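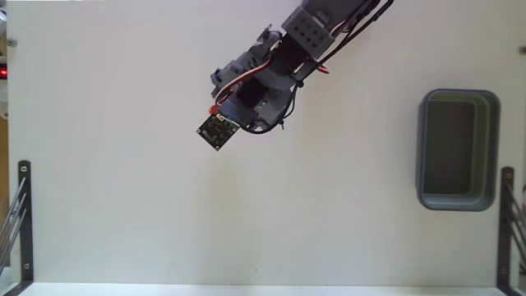

Robot arm over a white work surface, seen from above. Photo: Stillis

Welano opens Stillis picture library to small publishers

2023-11-19

Welano has opened its stock picture library, Stillis, to small publishers, bloggers and parish magazines. Until now the library was sold only to design agencies on yearly contracts.

The new plan allows 30 downloads a month. Unused downloads carry over for one month and then lapse. There is no minimum term, and pictures already downloaded may stay in use after a plan ends.

Stillis holds pictures in 93 subject groups, among them streets and houses, offices, food, weather and machinery. Files are supplied at 300 dpi for print, with a smaller copy for web pages. Each one comes with a plain text licence that names the photographer and sets out what is allowed. Resale of the files and use in logos are not covered.

Street pictures in which number plates can be read have been moved to a separate editorial section. They may be used with news and comment but not in advertising.

Photographers keep the copyright in their work and are paid for every download, including those made under the new plan. Kushwaha, which supplies many of the library's street pictures, will add 13 new sets by April.

Agency customers keep their present terms. Their logins and saved folders are unchanged.

Search pages for Stillis were built by Pusis, which also looks after customer accounts.

Press enquiries: Welano press office

Ends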